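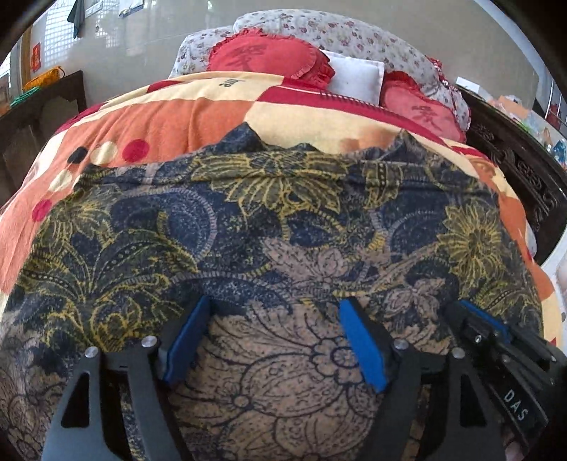

Gripper pads slipping on bedding - how often do you swap yours?

jointlimit_jo
Posted July 10, 2022

Got one of the hand-held DAS grippers, two black fingers, blue pads. Been doing throws, quilts, cushion covers. Patterned throw on the foot of the bed is the worst one. Squeeze, lift, and the cloth just slides out, mostly on the right finger. Was fine in January.

Pads wiped with a damp cloth. No change. Before I order a new set from Prilline, anyone else had this? Is it pads or is it me?

slackbelt
Pads. They glaze over. Look at them side on under a lamp, if theres a shine on the face they're finished. I change mine every 400 grips on fabric, longer on hard stuff.

purkach_bench
400 is mad. You'd be skint. We run a similar tool at Purkach and get months out of a set. Check the finger screws first. If one finger is loose it tips under load and you only grip with the edge of the pad. Feels exactly like a worn pad.

slackbelt
Months on what though? Boxes? Cloth eats pads. Lint gets in the face and that's that.

purkach_bench
Towels and sheets mostly. So yes, cloth.

jointlimit_jo
Ok looked at the screws. Two on each finger on the side I can see when holding it. Left pair solid. Right pair, one of them turned nearly a quarter before it bit. So thats not great.

How tight should they be? Don't have a torque driver.

purkach_bench
There you go. Short hex key, held by the long end, finger and thumb only. Stop when it stops. Then close the fingers on a sheet of paper and pull. Should drag evenly across both pads. If it swivels you're still tilted.

wet_tuesday
Dont just nip it up. Take the screw out, clean the thread, dab of the blue threadlock, back in. Otherwise it's loose again by Thursday. And do all of them while you're there.

Leave it overnight before you use it. I didnt once and got threadlock on a pad. Pad went in the bin.

slackbelt
Still say change the pads too. One sides been rubbing crooked for who knows how long, it'll have worn on a slant.

Van_Acker_fan
Rails. Everyone forgets the rails. Lint off quilts gets into the slide and one finger lags the other, so the cloth gets pushed sideways before it's gripped. Dry brush along the rail, open and close 9 times, brush again. NO oil. Oil plus fluff = paste.

I have a Van Acker brush set for this but any old toothbrush does it.

wet_tuesday
A tiny bit of oil is fine.

Van_Acker_fan
It is not fine on bedding. You'll get it on somebody's quilt and they will not be happy.

wet_tuesday
Fair, not on bedding. I'm thinking of our workshop one.

jointlimit_jo
Brushed the rails. Disgusting. Proper grey felt came out of there. Screws out, cleaned, threadlock on, leaving it till tomorow.

On the pads, can I swap left and right to even the wear? They look the same shape.

purkach_bench
You can on ours. Mark them on the back with a pencil first so you know which was which. Don't mix an old with a new, it pulls to one side.

slackbelt
Or spend the money and fit a pair. Wirau do a softer one, bit tacky, grips thin cotton better. Wears quicker mind.

purkach_bench
Tried the Wirau ones. Too tacky for us, cloth wouldnt let go at the end. Had to shake it off.

slackbelt
Never had that. Dust them with a bit of talc when new.

jointlimit_jo
Back again. Threadlock set, paper test ok on both sides, pads swapped over. Did 19 lifts on the same throw, dropped it once, and I think that was me pinching too near the fold. Before this it was dropping every other go.

Ordered a pair of pads from Prilline anyway, they'll be here in 6 days. Will keep these as spares.

wet_tuesday
Write the date on the bag or you'll forget which are the old ones

slackbelt
So it was a bit pads.

purkach_bench
It was a screw.

Van_Acker_fan
And the rails. jo can you check the slide again in a week or so and say how much fluff is back in it? Trying to work out how often to do mine

jointlimit_jo
Yep will do. Might put a bit of tape over the end of the rail in the meantime, unless thats daft?

Van_Acker_fan
Not daft, just keep it clear of where the slide stops. Paper tape, comes off cleaner.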